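Gripper reports empty while holding thin film
Nighat Mohmand
18 Jun 2022

Two-finger gripper on a Lekota arm, lifting items by their clear wrapper. The fingers close on the film, the width reads zero, and the controller raises "no object" and aborts. Force is at 40 percent.

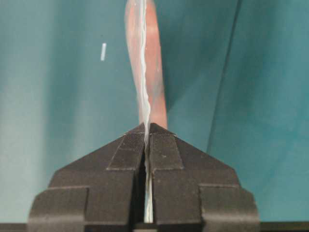 Raising the force to the maximum changed nothing. Is there a setting for this?

unard_tech
Film is thinner than the position resolution. Disable the width check for this pick and confirm with the wrist force reading after lift. Wait 5 cycles before sampling.

brerkside21
Had the same, try new fingertips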